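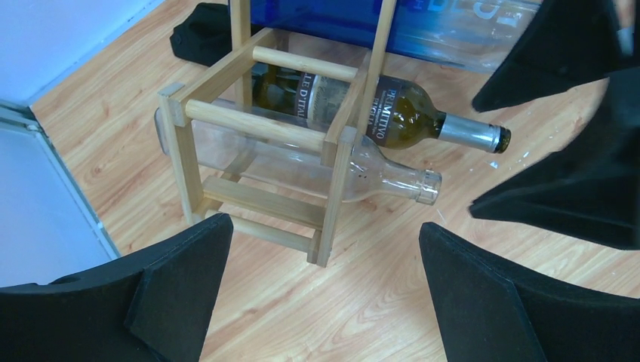 Attachment 1: wine rack with bottle in the upper tier

Ticket: Central lube system, line 2 conveyor, low grease delivery
Opened: 28/05/2021
Opened by: Linnea Kvam, Geltside plant maintenance
Assigned to: Wojciech Zieliński, Holmgren lubricants support
Status: Closed

Reported problem
Line 2 pump runs its full cycle but bearings 5 and 6 get little or no grease. The other bearings look normal. Low pressure alarm on the controller comes up at the end of most cycles. We changed from the old calcium grease to Nemia lithium complex in February. No alarms before the change.

Reply, W. Zieliński
Please send the NLGI grade printed on the drum, the line length to the far bearings, and the cycle interval. Was the old grease purged when you changed over?

Reply, L. Kvam
Grade 2. The run to bearings 5 and 6 is 32 feet, the longest on the line. Cycle is every 6 hours. The reservoir was emptied and wiped out. The lines were not purged, as far as I can tell from the shift notes.

Reply, W. Zieliński
Old and new grease are probably mixed in the long run. Some calcium greases thicken when they meet a lithium complex, some go soft. Disconnect the line at bearing 5 and run the pump by hand into a clean cup. Tell me the color and whether it comes out lumpy. Do not raise the relief setting yet.

Reply, L. Kvam
Done with Bienvenido Dalisay on second shift. First material out was brown and stiff, with lumps. After a long wait it turned to the amber color of the new grease. Bearing 6 line did the same but took longer. Pressure at the pump outlet stayed under 1000 psi with the lines open.

Reply, W. Zieliński
Keep purging both lines until only amber comes out, then reconnect. Check the metering valve ahead of bearing 6. If the indicator pin does not move on a manual cycle, take the valve out and clean it or replace it.

Reply, L. Kvam
Pin at bearing 6 was stuck. Valve was packed with the brown grease and would not clean up. Replaced it with a Hatance valve of the same output from stores. Pin moves on each manual cycle now. Bearing 5 valve was fine.

Update, Gunnel Sundqvist, Geltside reliability
Watched five automatic cycles after the repair. No low pressure alarm. Fresh grease showing at the seals on both bearings. Line purge has been added to the grease changeover sheet. Line 3 is still on the old product and will be purged before it is switched.

Closed by W. Zieliński
Cause: old grease left in lines, metering valve blocked. Reopen this ticket if the alarm comes back.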